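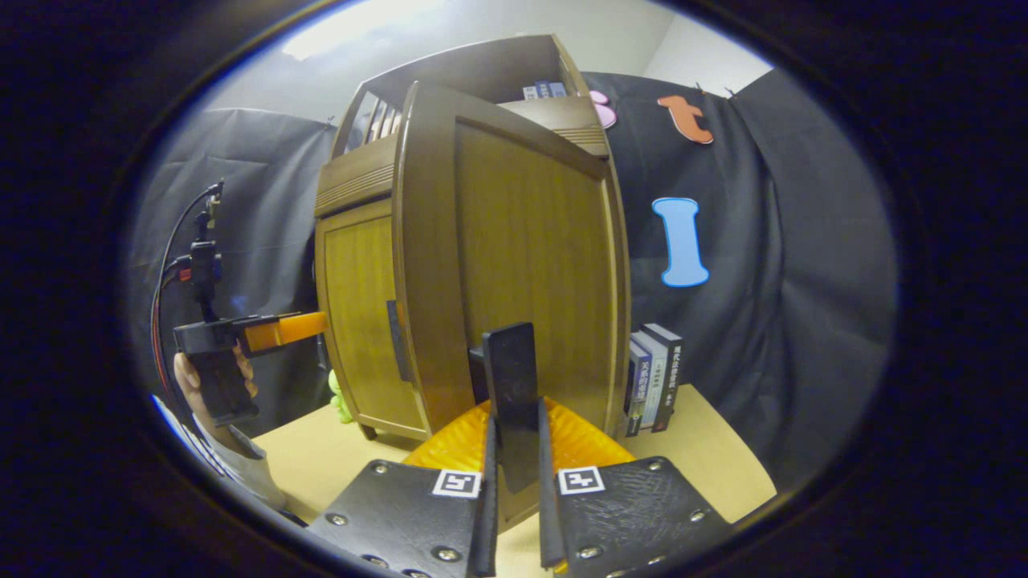

Encerar móveis de madeira em casa

Outubro é o mês em que trato dos móveis. Já não faz calor a ponto de a cera secar depressa demais e ainda dá para ter as janelas abertas a tarde inteira.

Durante anos usei spray de supermercado. Dá brilho no próprio dia e depois agarra o pó todo. Deixei-me disso quando comprei uma lata de cera Curnel numa drogaria do bairro, e foi a mesma lata que usei este ano. Custou 10 euros e ainda vai a meio.

Primeiro limpo. Pano de algodão, água morna, três gotas de sabão neutro, bem torcido. Nos frisos e nos cantos uso uma escova de dentes velha. Depois espero 40 minutos com a janela aberta antes de pegar na cera.

A cera vai em camada fina, no sentido do veio. O meu erro no princípio foi pôr de mais - fica pegajoso e passam-se dias a puxar o excesso. Deixo repousar e só então puxo o lustro com uma escova macia. A minha é da Szalai, de crina, e largou pelo nas primeiras vezes.

As portas faço-as abertas, para chegar às arestas de cima e de baixo, que ficam quase sempre esquecidas. Convém não fechar logo, ou a cera cola à ombreira. 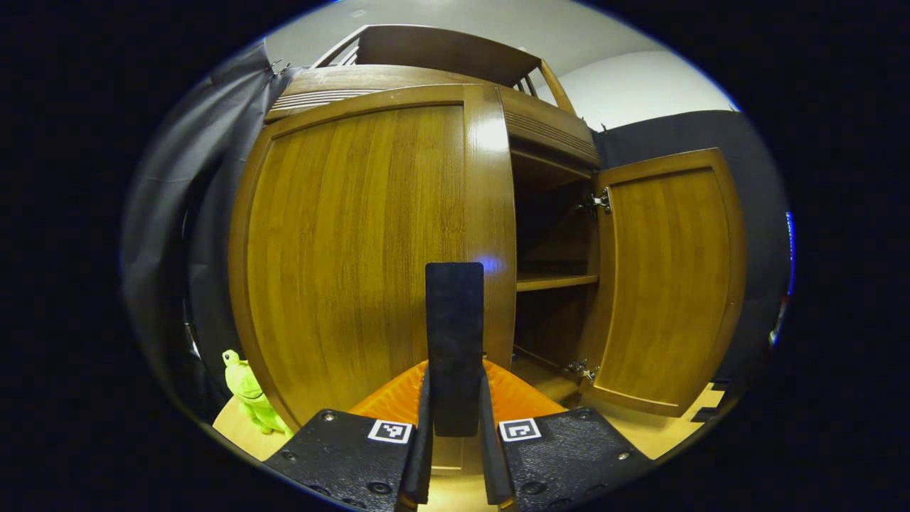

E se o móvel for envernizado, vale a pena encerar?

Pouco. O verniz em bom estado não deixa entrar a cera, e basta limpar com o pano húmido e secar a seguir. Só encero por cima do verniz quando já está baço, e mesmo assim experimento antes num sítio escondido.

Quanto aos riscos, os lápis de retoque da Pevo disfarçam os pequenos. Nos fundos não fazem nada. Tenho um tampo de mesa com um desses e já desisti dele - ponho-lhe um napperon em cima.

No próximo mês trato das cadeiras, que precisam de cola antes de precisarem de cera.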